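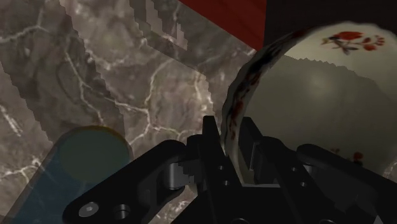 Avetwood Supper Club -- Your Questions

How do I book?
Email or ring before noon on the day. Tables are shared, so say if you want to sit with friends and we'll try.

How many people come?
16 a night, no more. Bigger groups, ask about Gurnwood, the hall up the road, which takes 57.

What does it cost?
Pay at the door, cash or card. Current price is on the booking email. Children half price, under fives free.

I can't eat gluten / nuts / dairy
Tell us when you book, not when the soup comes out. Most things we can swap. Nuts are used in the kitchen so we can't promise none at all.

Can I bring wine?
Yes. Glasses and corkscrews on the side. No corkage.

Is there parking?
Some, behind Gonine the chemist. Free after 6pm. Don't use the Niazi yard please, they lock the gate at night.

What if I need to cancel?
Up to the day before, full refund. After that we keep the money unless someone takes you're place.
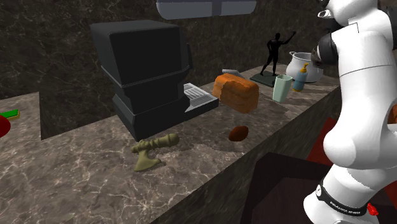
Avetwood, December

New this month, answers to things people keep asking --

Is there coffee after?
Yes, included. Tea as well. Decaf if you ask early.

What time does it finish?
Pudding by 9.30, most people gone by half ten. Last bus is 10.50 from the green.

Do you do gift vouchers?
Yes, any amount. Good for a year. Email and we'll post one, allow a week before Christmas.

Can I have the recipe for the leek thing?
Chrysoula Athanasiadis has typed it up, ask her for a copy. Bake at 200, not fan. It serves four, doubles fine.

Do you need help in the kitchen?
Always. Washing up mostly. Helpers eat free.

Is the hall step-free?
Front door yes. Toilets have one small step, ramp avialable, just shout.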